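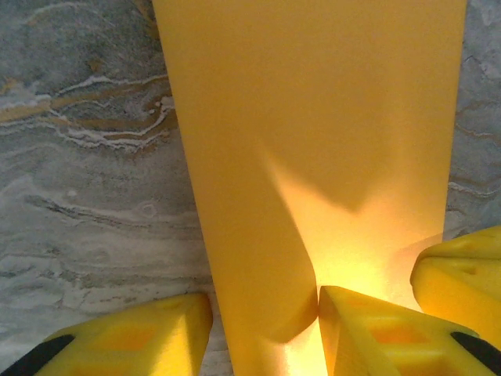
Ticket 866
Product: Ukau two-finger gripper kit, with wrist camera
Status: Open, waiting for customer
Category: Grip detection / thin objects

Customer wrote:

Good morning. We are testing your kit for three weeks before we decide if we buy more of them. Most objects work well. The problem is with flat, thin sheets. The fingers close, the sheet is between them, but the Hakari software reports "no object" and the arm goes back to the start position. It happened in 13 of 120 tries. With blocks and cups it never happened.

I already tried the following:
— Restarted the controller. No change.
— Cleaned the black strips on the fingers with a dry cloth. No change.
— Lowered the closing speed to half. Maybe a little better, but I am not sure.
— Changed the table lamp, because the yellow sheet and the yellow fingers look very similar in the wrist view when the light is strong. No change in the result.

Software is the February release. Please tell me if this is a defect of the gripper or a setting.

Reply from Mallness support:

Thank you for the clear report. The lamp should not matter for this error. Grip detection does not use the camera, it uses only the finger position. When the remaining opening is smaller than the value "minimum object width", the software decides that the fingers are empty. The factory value is 3 mm, and this is too much for sheets.

Please do these steps:
1. Open the gripper page and run "Zero fingers" with nothing between them.
2. Set "minimum object width" to the lowest value.
3. Put the closing speed back to normal.
4. Repeat your test with the same sheet.

If the error stays, please export the log and attach it to this ticket.

Customer wrote, 6 May 2024:

I did all steps. The false message is now nearly gone, I saw it one time only, with a sheet held at the very end of the fingers. The log is attached. One more question — does the zero position stay saved after power off? The manual from Rustad, our reseller, does not mention it.

Reply from Mallness support:

Yes, it stays saved, but please run it again whenever you change the finger strips. For the last case, could you send us the thickness of the sheet? We keep the ticket open until then.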